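Session 8 -- Reading a survey without being fooled by it

The Bikura survey is on the reading list because it gets quoted so often, usually by people who have only seen the summary. It claims that households now "prefer" to throw out worn textiles. Look at the question they were asked: "When did you last replace an item of clothing or linen?" Replacing a thing and throwing the old one out are separate acts. Old shirts become rags. The survey had no box for rags.

Sample: 143 households, all reached by mail from the Skelora customer list. So these are people who already buy new linen by mail order. I'd be careful about stretching that to anyone else.

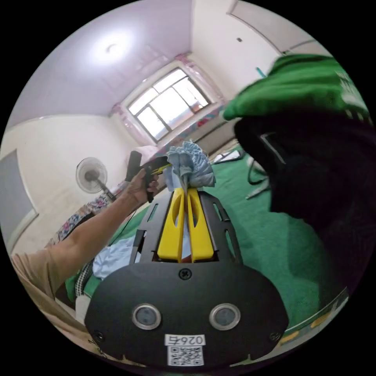
*Light blue cloth.*

Then there is the follow-up in October, where the answers moved the other way. The authors call this "seasonal." Maybe. They also changed the wording and dropped three questions, and you can't tell which of those did it.

Pretorius is better on method, but still reports averages with no spread. Ask what the middle household did.

For next time:

- Read Pretorius, sections 2 and 3 only
- Rewrite the Bikura question so that it measures disposal
- Write one paragraph on who is missing from the Skelora list -- and don't just say "the poor," show me how you know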